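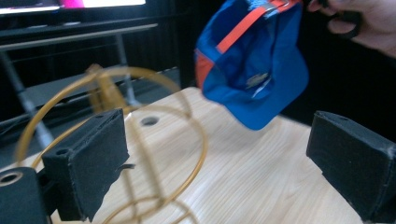 Email list hygiene for small retailers
Speaker notes, Steltley session, 18 slides

Slide 1. Title
Leave up while people sit down. Slides are on the shared drive, same folder as the Itonley course.

Slide 2. Scope
Talk covers list maintenance only. Design, subject lines and send times are in the afternoon session. Say so now or the first question will be about send times.
Data comes from one account: Danko, a mail-order stationery seller. They gave permission to show rates but not order values.

Slide 3. Definitions
Hard bounce: permanent failure, address does not exist or the domain does not accept mail.
Soft bounce: temporary failure, full mailbox or server down.
Inactive: no click and no order in the chosen window. We do not use opens. Mail clients that preload images record opens for messages that were never read.
Suppressed: address kept on file and blocked from sending. Different from deleted. Come back to this on slide 11.

Slide 4. Starting position
Danko list before cleanup. Of all addresses, 69 percent had no click and no order in the previous year. The list had never been pruned. Imports from two older systems were merged without removing duplicates.
Pause here. Ask for a show of hands on who knows their own inactive share.

Slide 5. Where the bad addresses came from
Paper forms at trade fairs, typed up later. A checkout box that was ticked by default. A prize draw run jointly with Rindstead, where entrants mostly wanted the prize.
Point out that the source field was blank for older records, so the chart only covers records with a known source.

Slides 6 and 7. Bounce handling
Rule used: suppress on the first hard bounce, suppress after 8 soft bounces in a row. A successful delivery resets the counter.
The sending platform had its own rule running at the same time. The two counters disagreed and it took a week to find out why. Check platform settings before writing your own rule.

Slide 8. Segments
Active, cooling, inactive. Only the cooling and inactive groups went into the re-permission sequence. Customers with an open order were held out whatever their segment.

Slides 9 and 10. Re-permission sequence
Three messages. The first is plain text with one link. The second repeats the link and lists what the subscriber will receive. The third states that mailings will stop.
No discount in any of the three. Danko had tested a discount the year before, and people clicked for the code and went quiet again.
Read the third message aloud from the slide. It is short.

Slide 11. Suppress or delete
Suppression keeps a record that the person opted out, so a later import does not put them back. Deletion removes that protection. If someone asks for erasure, follow your legal advice on what minimal record may be kept. Do not give legal opinions from the stage.

Slides 12 to 14. Results
After the sequence, 68 percent of the list was suppressed. Click rate on the remaining list went up, as expected when the denominator shrinks. The absolute number of clicks per mailing is the column to look at: nearly flat.
Complaints fell. No claim about inbox placement, we had no reliable measurement for it.
The November mailing is left out of the chart. It went to the wrong segment.

Slide 15. Form changes
Unticked box. Confirmation message for every new signup. Source field mandatory. Typed-up paper forms go through the same confirmation as web signups.

Slide 16. Maintenance schedule
Bounces daily and automatic. Segments recalculated every Sunday night. Re-permission sequence twice a year.

Slide 17. Open items
Shared addresses such as office and info mailboxes. Still treated as individuals. Ask the room how they handle these.

Slide 18. Questions
If time is short, skip slides 8 and 17. Worksheet is the last page of the handout.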